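Sun Protection Habits at Two Community Sports Grounds

Final report, Health Promotion Project
Submitted November 2023

1. Background

Most people who play weekend sport in our area know they should cover up in the sun. Far fewer do it. Our group wanted to find out what people at community grounds wear and use on a sunny day, and whether a small change at the ground would make any difference.

We chose two grounds in neighbouring suburbs. Urum Reserve has two ovals, a row of old trees on the western side and a clubhouse with a wide verandah. Nistor Park is newer and has one oval, netball courts and almost no shade apart from the canteen awning. Both are used for junior and senior cricket in the warmer months. We collected our first counts in March, near the end of the season, and came back after the winter break for the second set.

2. Aims

We had two aims. The first was to record how many players, parents and other spectators wore a hat, and what sort of hat it was. The second was to see whether a basket of loan hats and a pump bottle of sunscreen beside the canteen would change those numbers.

3. Method

Two of us stood at the main gate of each ground and two walked the boundary once every half hour. We used a one-page tally sheet with boxes for no hat, cap, bucket hat, wide-brimmed hat and other. Visors went under other. We did not write down anything that could identify a person, and the clubs put a notice in their newsletters before each visit.

Across all visits we made 1564 observations. Three of these were thrown out as the box ticked could not be read, leaving 1561 for the results. The same person may be in the count more than once if they came on more than one visit.

We also handed out a short survey with six questions. We got 473 back. The survey asked what hat the person usually wore outdoors, why they chose it, how often they put on sunscreen and whether they had been sunburnt in the past year.

The loan hats were bought with a small grant from Jineck, a local hardware and garden store, which also lent us a folding table. The sunscreen came from Cellik Pharmacy. Neither business had any say in the project.

4. Results

Caps were the most common hat at both grounds and in every age group except the under-tens, who mostly wore the wide-brimmed hats that their clubs hand out at registration. Adults who were watching were the least likely to wear any hat. This surprised us a little - we had expected the teenagers to be worst.

At Urum Reserve many spectators moved their chairs to follow the shade of the trees during the afternoon. At Nistor Park there was nowhere to move to, and people tended to sit in their cars or stand under the awning. Hat wearing was higher at Nistor Park, which may be linked to the lack of shade.

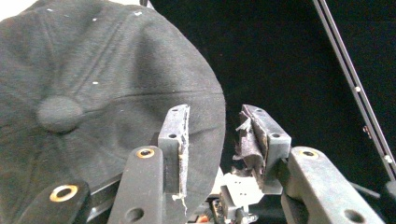 In the survey, people gave much the same reasons for wearing a cap. It stays on in the wind, it fits in a bag, and it was already in the car. A fair number said that a wide-brimmed hat looked silly or got in the way when they leaned back in a chair. Several parents wrote that their children stopped wearing a broad hat once they started high school and switched to a cap.

Very few people mentioned the ears or the back of the neck, although these are the parts a cap leaves uncovered. When we asked where they were last burnt, the neck and the ears both came up often, along with the nose and the tops of the feet.

Sunscreen answers were mixed. Most people said they put some on before leaving home. Hardly any said they put it on again during the day, even when they stayed for a full match.

The loan basket held 20 hats at each ground. At Nistor Park it was used on every visit, mainly by parents of younger children who had left a hat at home. At Urum Reserve it was hardly touched until we moved it from the clubhouse door to the end of the canteen counter, where people were already waiting in line. The sunscreen was popular at both grounds and we had to refill the bottles.

5. Problems we had

One visit to Urum Reserve was cut short by rain, so the afternoon count is missing for that day. Our tally sheet had only one box for caps and did not separate caps with a neck flap from plain ones. We noticed this after the first visit and decided to leave it as it was so that the sheets would match.

The survey was only in English. Some families at Nistor Park speak another language at home, and a translated version would have given a better picture of the whole club.

People may also have acted differently when they saw us with clipboards. One man went back to his car for a hat as soon as we walked past - we counted him as no hat, as that was what he was wearing when we first saw him.

6. Recommendations

We suggest that both clubs keep a loan basket beside the canteen and wash the hats after each weekend. Nistor Park should apply for a shade sail over the seats near the netball courts. Club newsletters could remind adults to bring a hat for themselves as well as for the kids, and to cover the neck and ears with sunscreen if they wear a cap.

A future group could repeat the counts at an evening competition or at a swimming carnival, where people are out of the water for long periods. They should add the extra cap box to the tally sheet. Blank copies of the sheet and the survey are in Appendix A, and the totals for each visit are in Appendix B.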